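Mending room in Drastbridge asks for old denim and chambray before September

Print this article | E-mail this article

DRASTBRIDGE, Friday, June 23, 2023 - The free mending room on the second floor of the Kimia building will stay open through the summer, and its organizers are asking residents to bring in the shirts and work pants they have stopped wearing.

The room opened in the spring with eight tables and one sewing machine. It has taken in 104 garments so far, most of them blue cotton shirts, according to Rosalía Pastor, who runs it. Clothes that can be repaired go back to the owner or onto a rack where anyone may take them. Clothes past repair are cut into patches.

"People bring the thing they liked best and wore out," Pastor said. "A shirt goes at the collar and the elbow. The rest of it is often fine."

Pastor spends the first part of each session teaching visitors how to look over a garment before picking up a needle. They go along the seams first, inside and out, and mark any place where the stitching has pulled. Then they hold the cloth up to a window to find thin spots. She said a shirt with sound seams is nearly always worth the work, and one with a split yoke may take an entire afternoon.
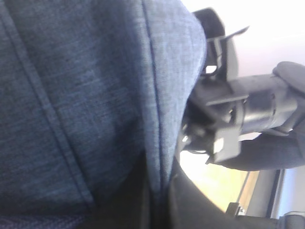

Blue-gray woven cloth with a dark navy line of seam running down the fold.

Woven fabric in two shades of blue is what the room is shortest of. Solid colors are easy to find, Pastor said, but a patch cut from them stands out on a heathered shirt. She tries to match the weave and the weight of the cloth before she thinks about the color. A patch that is heavier than the shirt will pull at its edges after a few washes.

The room has also started a box for flat seams cut whole from discarded clothes. The strips are reused as hanging loops, drawstring channels and ties for aprons. Anyone cutting up a shirt at home is asked to leave the seams in one piece and put them in a paper bag.

Money for thread, needles and a second sewing machine came from a $900 donation by Flerkero, the fabric store on the ground floor. The store also gave 27 yards of plain muslin, which beginners use to practice straight stitches and flat patches.

The organizers want enough cloth on the shelves by September, when the room will add an evening class on collars and cuffs. Turning a collar, which means taking it off, flipping it and sewing it back with the worn side hidden, will be the first lesson. Students should bring a shirt of their own with a collar that has frayed along the fold.

Donated clothes should be washed and dried. Buttons and zippers can be left on. The room does not take knits, socks, swimwear or anything with a rubber backing. Bags may be dropped off at the side entrance on weekdays, or carried up during mending hours on Saturday mornings. The parking lot behind the building is open to visitors.

Print this article | E-mail this article

Comments (4)

marlo_d
Do they take work shirts with a company name stitched on the pocket? I have a stack from my years at the Honda shop and they are good heavy cotton.

Tess in Drastbridge
Marlo, I brought in two with names on them and they took both. She unpicked the pocket on one while I stood there and used it on somebody's overalls.

needle_and_pin
I wish the evening class was in the summer. My collars won't make it to fall.

R. Oakes
Which door is the side entrance, the one by the loading dock or the one facing the street? The sign fell down.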